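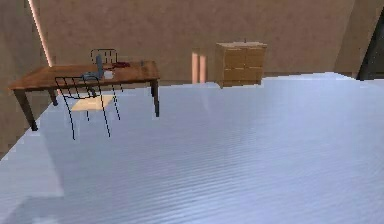

Home | Notebook | Teams | Parts List | Schedule | Contact

Student Robotics Project: Workshop Notebook
Entry date: 2018-05-19
Recorded by: Tímea Gál
Present: project group, with Selim Sönmez supervising

1. Purpose of session

The group continued work on the table-clearing task in simulation. The task requires the arm to pick up the cup from the table and set it down again at a marked position on the same table. All work in this session was carried out in the Imitz simulator. The physical arm (Brotik) was not used.

2. State of the room model

The dining room model is unchanged since February. It contains the wooden table, two black wire chairs with one on each long side, and the chest of drawers against the back wall. The bottle, the white cup and the dark red flat item are on the tabletop. The group agreed to leave the bottle where it stands, directly beside the cup, although this makes the approach from the left more difficult. Mr. Sönmez noted that the competition rules allow an obstacle next to the target object and that teams should expect one.

The near chair remains in front of the table. A proposal to remove it for early trials was discussed and declined.

3. Trials

The batch consisted of 498 trials with the second version of the grasp planner. The cup was lifted and placed correctly in 82 percent of them, which is an improvement on the first version. Most of the remaining trials ended in contact with the bottle. In 11 trials the planner returned no path at all. These have been saved separately under "no path" and should not be deleted.

The full batch took almost 27 minutes on the Cenow workstation. Students are asked to close the viewer window before starting a batch, as it slows the run considerably.

4. Open points

- Contact between the gripper and the chair back is not yet logged. To be added to the script.
- The starting height of the arm is written in two different files. One of them must go.
- The tabletop friction value was copied from last year's project. Source unknown. T. Gál to check.
- Wall and floor textures are to be left alone until the planner is finished.

5. Next session

The "no path" trials will be replayed one at a time. Each student is to bring a written guess as to the cause before the replay begins. The Gál variant of the planner, with the higher approach angle, will be run on the same starting positions for comparison.

Comments (3)

arm_team_2: Is the friction value the one in the object file or the one in the world file? They do not match on our copy.

S. Sönmez: The world file. Please update your copy before the next batch.

arm_team_2: Updated, thank you.

Recent entries
Grasp planner, version two: first results
Brotik arm: replacing the wrist cable
Notes on the competition rules
Setting up Imitz on the Cenow workstation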